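Care of Uniform and Field Kit at Home
Household guidance for reservists and their families, Wiltport Garrison

Members returning from the field are asked to clean and store issued kit before the next parade night. The following advice applies to most items kept at home.

Boots. Remove the laces and insoles and brush off dried mud. Stuff the boots with newspaper and change it after 2 hours. Do not place boots on a heater or in front of a fire, as the leather will crack. Apply polish only when they are fully dry.

Combat clothing. Empty all pockets, close the zippers and wash inside out in cool water. Bleach, starch and fabric softener must not be used. Hang to dry in the shade - direct sun will fade the colours unevenly.

Webbing and packs. Scrub with a soft brush and plain water. Packs should hang upside down, with every pocket open, until the seams are dry.

Mess tins and canteens. Wash in hot soapy water and rinse well. A stale canteen may be left overnight with a spoonful of baking soda in warm water. Store with the cap off.

Work surfaces. Polish and wet canvas will mark a dining table. Lay down an old towel, and wipe up spills at once along the direction of the grain.

Damaged items should be reported to stores, Room 214, and should not be mended at home.

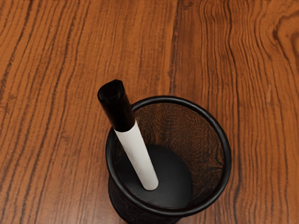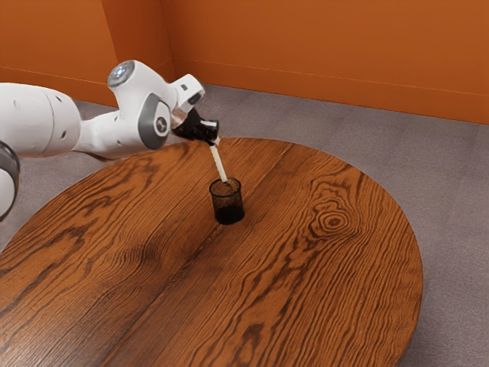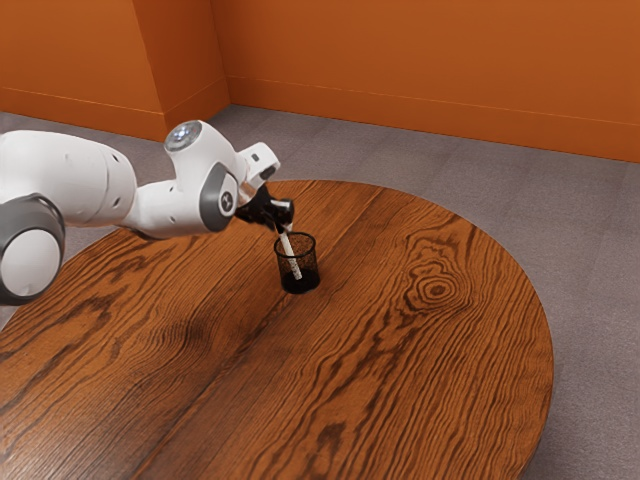
A wooden tabletop.

Comments (3)

Rima Obeidat
The baking soda worked on my son's canteen. It took two nights.

Kagiso Naidoo
Does the advice on softener apply to the wool socks as well?

Majdi Khoury
Kagiso, yes. Stores told us the same on Sunday.

Contact: Family Liaison Office, Wiltport Garrison | © Wiltport Garrison | Back to top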